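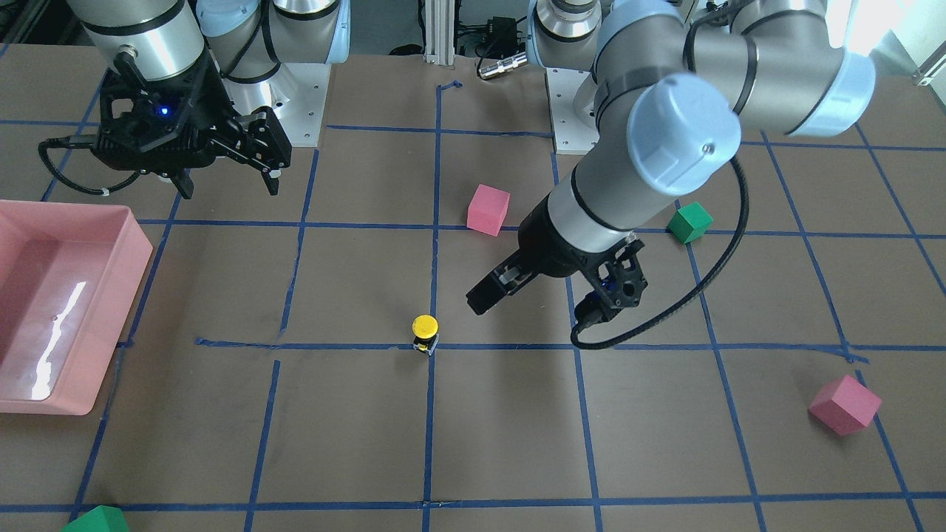
Student Project Reports, Issue 2, p. 14

Two Arms, Two Ways to Close a Gripper
Barbara Bielecka

I spent the spring finding out how much of a clean pick comes from the arm and how much comes from the code that tells the fingers when to stop. A lot of it is the code! I went in expecting to write mostly about hardware, and by June most of my notebook was about closing speed.

The setup has two arms over one table, each with a black two-finger gripper. We covered the table in brown paper and taped it into cells with blue painter's tape, so that I could write down where a cube started and put the next one back near the same place. The tape isn't perfectly straight and I stopped worrying about that in the first week. The cubes are foam, pink and green, and the job was to move them into the pink bin on the left side. There is also a yellow push button near the middle, which I used for a separate pressing test.

I compared two controllers. The first, Allero, closes the fingers to a fixed width that you type in. The second, Hivora, keeps closing until the motor current goes up, then holds. My advisor in the Khoury lab suggested running both on both arms, in case one arm was just better than the other. I'm glad I listened, although it doubled the work.

Altogether I logged 1,591 pick attempts, and 1,072 of them were with Hivora because I kept changing its current limit and starting over. That makes the two sets uneven, and I would plan this better next time.

Foam turned out to be a sneaky material. With Allero, a cube sitting square to the fingers came up almost every time, but a cube turned on its corner often got squeezed on one edge and popped out sideways. Setting the width smaller helped with that and then left dents in the foam. Hivora was much better with turned cubes. It was also slower, by around 700 milliseconds per pick, and if the limit was too low it would decide it had a cube when it had only brushed one.

The button was the fun part. Pressing with closed fingers worked well on either controller, as long as the arm came straight down. Coming in at an angle, the fingertip slid off the round cap. I fixed it by adding a waypoint directly over the button, and I was ridiculously happy when the first full run went through.

Cables took more of my time than I'd like to admit. If the wrist turned too far in one direction, the gripper cable pulled tight and the arm stopped with a fault. I ended up limiting the wrist range in Pusness, our motion planning script, and the faults went away.

Next I want to try soft fingertips and let both arms work on the same cube, one holding and one turning it. I have the pads cut already.

Contact: Khoury Lab, student projects desk | © Student Project Reports | Back to top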